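The Great Closet Reckoning, Part Two

So the comments on my last post were a lot! I did not expect that many of you to have strong feelings about hand-me-downs, and I especially did not expect three separate emails about how to get ballpoint ink out of a collar (hairspray, apparently, though I still haven't been brave enough).

Anyway, I promised I'd report back on the no-new-clothes thing, and it's June now, which means I'm 11 months in and getting a little smug about it. For anyone who just got here: last summer I sat down with a year of bank statements and a highlighter and added up what our house had spent on clothes. It was $1,665. For four people that may not sound wild to you, but I could not have named more than a handful of the things we'd bought with it. I remembered one raincoat. I remembered the boots that gave me blisters. The rest was just gone, off into drawers and under beds and into the lost and found at swim.

The rules are the same as before. Underwear and socks can be new. Shoes for the kids can be new if we can't find decent used ones within two weeks of somebody's toes hitting the end. Everything else gets swapped, mended, borrowed, or bought secondhand. My husband tried to get hiking gear listed as an exception back in the fall and lost that argument, and then found a perfectly good fleece at the thrift store on Prestness Road for the price of a sandwich, so I consider the matter closed.

What has changed the most is laundry, weirdly. When you know a shirt has to last, you start reading the tags. I wash nearly everything cold now, inside out if there's a print on it, and I've mostly stopped using the dryer for tees because I'm convinced that's what was twisting the side seams. It does mean there's always a rack up in the hallway and you have to turn sideways to get to the bathroom. My mother-in-law came to stay and hung her coat on it.

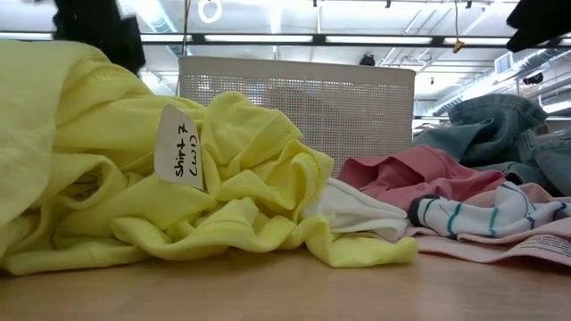 The swap group has been the other big thing. A few of you asked how ours works, so, it started with Hiwot Negussie down the street, who had a garage full of outgrown kid stuff and no patience left for selling it online. She invited a few families over, put out tables, and told everybody to bring a bag and take a bag. That was it! Now we do it whenever the seasons turn, and the last one had 22 households, which was too many for the garage, so we spilled out down the driveway and onto the Wolde family's lawn next door (thank you, Woldes, and sorry about the begonias).

A few things I've learned from going. Get there at the start if you need pants, because kids' pants in the middle sizes vanish. Don't bring anything with a broken zipper unless you say so. And please, please don't stand there and watch to see who picks up your old things. I did this with a dress I loved and it was a terrible way to spend a morning. A teenager held it up and said "ew" and I had to go get a lemonade.

Mending is where I'm still pretty bad. I can do buttons and I can do a hem if no one looks at it too hard. I took the evening class at Skolum, the little fabric place behind the post office, and came home with one extremely lumpy darned elbow and a lot of respect for my grandmother. The teacher kept telling us to leave the thread looser than felt right. I kept pulling it tight. My daughter says the elbow looks like a belly button and wears the sweater constantly, so I'm taking that as a win.

Have I missed shopping? Yes, sometimes. Mostly late at night when I'm tired and a sale email turns up. I've unsubscribed from nearly all of them, but I kept one, and I do open it, and I do put things in the cart and then close the laptop. It seems to scratch the itch. I also want it on the record that I dream about a new winter coat with pockets that don't have holes in them.

Next time I'll get into the swimsuit problem, which I have been putting off because used swimsuits are where a lot of people draw the line (me too, a bit). If you've found a way around it for kids who grow like weeds, leave me a comment. And whoever asked about the recipe for the lemon bars from the swap, those were Hiwot's, and she says she'll write it down for me once she figures out how much sugar she puts in.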